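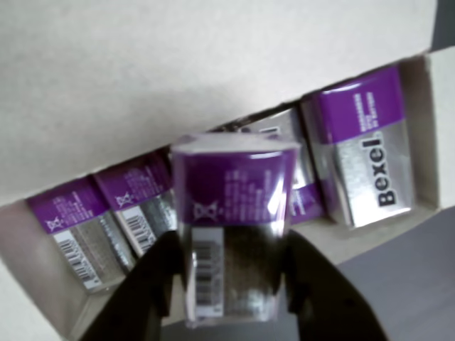 Page last changed: May 26, 2020

Updated my laptop and now I can't find anything – can I get the old menu back?

Posted by Bernice Gyamfi

Hello all, first time asking here so go easy on me! I let my laptop do its big update last night (it had been nagging me for weeks) and this morning the whole desktop looks like somebody else's. The start menu has moved to the middle, my folders have gone off the side bar, and there's a search box that keeps showing me the weather and celebrity news when all I want is my invoices. I had 169 files in one folder on the desktop and it took me until lunch to work out that the folder was still there, only hidden behind something called Spaces.

The laptop is a Cleson, four years old, and it runs Runix. I do the books for my sister's shop on it and I really don't have time to learn a new computer every spring. Is there a switch somewhere that puts it back? And if I go back, do I lose the invoices I typed in today?

Gun-woo Noh

You can get most of it back without undoing the update. Right-click an empty bit of the desktop, choose Layout, then Classic. The menu goes back to the left corner and Spaces is turned off, so your folder should be sitting where it always was. The side bar is separate, annoyingly. Open any folder, go to View and tick Show my places.

For the search box, go to Settings, then Search, then untick Suggestions. It's a long page and the tick box is right at the bottom. Log out and in again after that or it carries on with the weather.

If you still want to go back fully, there's an option under Settings, then Updates, called Return to previous version. It's only offered until some time in June, I think, so don't leave it too long. Your invoices should stay put, but copy them to a memory stick first. I did this on my dad's machine and his documents were fine, though he lost his printer settings and we spent ages putting those right. It also wanted almost 280 MB of extra downloads afterwards.

Solveig Sandberg

I had the same thing and I just put Trikance on mine, it's a little free program that gives you the old menu. Works ok. Sometimes the clock disappears.

Ye-seo Min

Gun-woo's steps worked for me, with one difference – on my Cleson the Layout option wasn't there when I right-clicked. I had to go into Settings, then Desktop, and it was the third thing down under Appearance. Classic also made all my icons enormous, and holding Ctrl while rolling the mouse wheel shrinks them again. I'd leave the full rollback alone unless something has really stopped working. Mine offered me the same update again 3 days later!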